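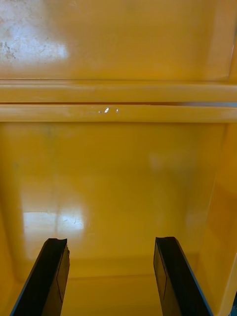 Mask the bright pixels before the detector sees them and leave the planner alone, Najwa Sabbagh told me when I brought this up, and I spent most of a week doing that. It helped a little. I'd like to hear how other people handle it.

The setup is a two-finger gripper with a small wrist camera, picking parts out of a glossy yellow compartment. Perception is Vasudance, which gives grasp candidates with a score from 0 to 1. Harkeo does the motion planning. When there are parts in the compartment, things go fine. When the compartment is empty, Vasudance still returns candidates on the back wall, low and to the left, where there's a big pale rectangle of reflected light. Harkeo gets a target on a flat panel and either reports no path or moves the fingers toward the wall until the force limit stops it.

What I have tried:

Clipping everything over 233 in the gray image. This removes the small glints on the rail across the middle, but the big rectangle is a whitish yellow and a lot of it falls below the cutoff. If I go lower I start losing the shiny parts.

Raising the score threshold. The false candidates score as high as some real ones.

Cutting exposure from 8 ms down to 800 microseconds. The reflection got smaller, and so did everything I could see in the corners.

There is also a scuffed, whitish patch up on the left of the panel above the rail. I get a candidate there sometimes, less often. I don't know if that's the same problem.

Is there a setting in Vasudance for reflective walls, or does this belong in the planner?

posted by corvane, 2018-11-02

ddrumlin

Use a polarizing filter. Fixed it for me.

haulroad_pat

There's no setting for it that I know of. I'd stop trying to solve it on brightness. You have a fixed compartment, so you know where the walls are, and you should use that.

Put the compartment in the Harkeo world model as five flat boxes (back, two sides, floor, rail). Then write a small node between Vasudance and Harkeo that takes each candidate, projects it to a 3D point, and throws it out if the point is closer to a wall than half the thickness of your thinnest part. A reflection painted on the back wall should land on the back wall, provided your depth is any good. If depth comes from stereo, be careful – a mirror-like spot can come out behind the wall, so reject those too.

The scuffed patch is a different thing. A reflection shifts across the wall when the camera moves, and a scuff stays put. The wall check catches both. If you want to tell them apart, take two views from slightly different wrist poses and compare where the candidate ends up in the compartment frame.

Check your hand-eye calibration before any of this. We had ours off by a few millimeters in August and the filter was throwing away good parts near the back.

Also mask the fingers. Yours are black and in view the whole time, and a detector can do odd things along their edges. One fixed mask per gripper opening is enough.

m_tessaly

Agree with the wall check. I'd add an explicit "empty" state too. At Petorholm we ran 100 logged frames of the empty compartment through the detector at different wrist heights and used them as negatives when we retrained. After that the false candidates mostly went away, but we kept the geometric filter on.

On the filter suggestion: a polarizer will only help at some angles, and on a wrist the angle changes with every pose. It also costs you light, so 800 microseconds won't be an option any more.

corvane

Thanks. The fingers were already masked, but only for the fully open position, so I'll redo that. Depth is stereo and I do get points behind the wall. I'll write the node first and come back to the retraining if it's still picking at nothing.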